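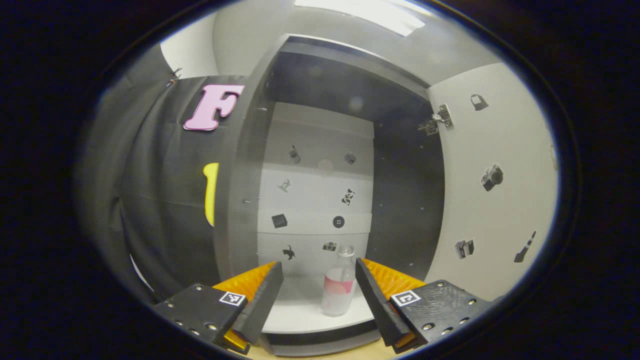

Frosted glass is glass whose surface has been roughened so that light passes through it but shapes behind it are blurred. It is used for bottles, lamp shades, bathroom windows, office partitions and drinking glasses. The term is applied loosely in trade, and many products sold under it are clear glass with a film, a lacquer or a sprayed coating.

Methods

The two older methods are acid etching and abrasive blasting. In etching, the glass is dipped in or coated with a mixture containing hydrofluoric acid, which eats into the surface and leaves a fine, even texture. In blasting, sand or another grit is driven against the glass by compressed air. Blasted surfaces are coarser and tend to hold fingerprints and grease unless they are sealed.

Coating is cheaper than either. A translucent layer is sprayed on and cured in an oven, and the result can be hard to tell from etched glass in a shop. The coating can chip at the rim or base of a container, and sellers' claims that it is "permanent" are seldom backed by a stated test. Some coated bottles have gone cloudy or peeled after repeated machine washing.

Origins

The early history is poorly documented. Popular accounts often give 1805 as the year in which frosted glass was "invented" by a glazier in the town of Falley. The claim rests on one line in a shop ledger, which mentions "dull panes" without saying how they were made. Ulla Niskanen, who examined the ledger, pointed out that the same words were used elsewhere in it for dirty or second-rate glass. Roughening glass by grinding it with wet sand was already an old practice by then, and a single inventor seems unlikely.

Packaging

Frosted bottles are common for spirits, perfume and skin care, where they usually cost more than clear ones of the same shape. Packaging suppliers give several reasons for using them: they are said to protect the contents from light, to keep drinks cold longer and to improve grip.

The first claim is weak. Frosting scatters visible light but does little to block it, and brown glass does the job far better. The second has no good support. A trial published by the bottle maker Hulter reported that drinks stayed cold "up to 29 percent longer," but it compared bottles of different wall thickness and did not give the starting temperatures. Eetu Karppinen, reviewing the trial, wrote that it "measured the thickness of the glass and credited the finish." The claim about grip is more plausible for dry hands, though little has been published on wet ones.

Recycling

Etched and blasted glass can generally be recycled with clear glass. Coated glass is less simple. Organic coatings mostly burn off in the furnace, but colored or metallic layers may affect the melt, and local rules differ. The label "fully recyclable" on coated bottles describes what is possible in principle — it says little about whether a given plant will accept them.

See also

Sea glass
Milk glass
Glass etching
Window film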